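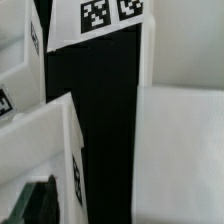
Wrist camera view during a teleoperated run, with tags on the white parts.

Recording box-handling demonstrations by remote control

By Shirin Mohammadi, 11 Nov 2022
14 shares | 3 comments

These notes cover the recording stage only. They assume the arm is mounted, the cameras are calibrated and the remote controller is paired. Mounting is covered in the Handville setup notes, which Saeed Ansari revised in October.

Before recording

Set the controller scale to 0.5 for gross movement. Operators used to full scale tend to overshoot when the gripper is close to a box wall.

Check that the tags on the parts are detected by at least one fixed camera. The wrist camera is useful for the last part of an approach but should not be relied on for part pose. Close to a part, it often sees a tag side-on or with an edge missing, and the detector will either drop it or return a poor angle. If a tag is lost in every view for more than 300 ms, the logger marks the gap and carries on. It does not stop the run.

Start the logger, wait for the clock offset to settle, then enable the arm. Doing this in the other order gives a block of joint data with no matching pictures at the start of the file.
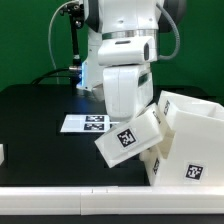
Approach with the gripper open and the wrist already turned to the grasp angle. Turning the wrist near the table makes the demonstration hard to reuse, as the policy learns the correction along with the grasp. When a part has to be tilted against a larger one, make contact slowly and hold for 500 ms before moving again. The pause gives a clear point for splitting the recording later.

Do not fight the force limit. If the arm stalls, back off along the same path and try again. Keep the failed attempt in the file and press the mark key once. Nasrin Abbasi's labelling script reads the mark and moves the attempt to a separate folder.

Between runs

Lift the gripper clear of the tallest part before moving across the table. The remote controller has no knowledge of the boxes, and the collision check covers only the table and the arm itself.
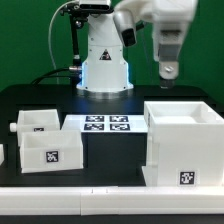

Return to the home pose using the button, not by hand. Hand-driven returns end in slightly different places and the start poses drift over a session. Leave the flat tag board where it is. If it is knocked, repeat the camera check and start a new session number.

Change operator after 4 sets. Siyabonga Naidoo compared early and late runs at Plistbridge and found the late ones had longer pauses and more regrasps, even where the operator reported no tiredness.

Export

Run the export with the Tai profile. It resamples the joint stream to match the camera rate and writes one folder per run. Open the first and last folder and play both back before deleting anything from the recording machine.

Known fault: with the older controller firmware the gripper channel is written as a percentage. Divide by 100 before merging with newer sets.

3 comments

This site uses cookies to remember your settings. Accept | Manage

Get new notes by email. Sign up to the newsletter.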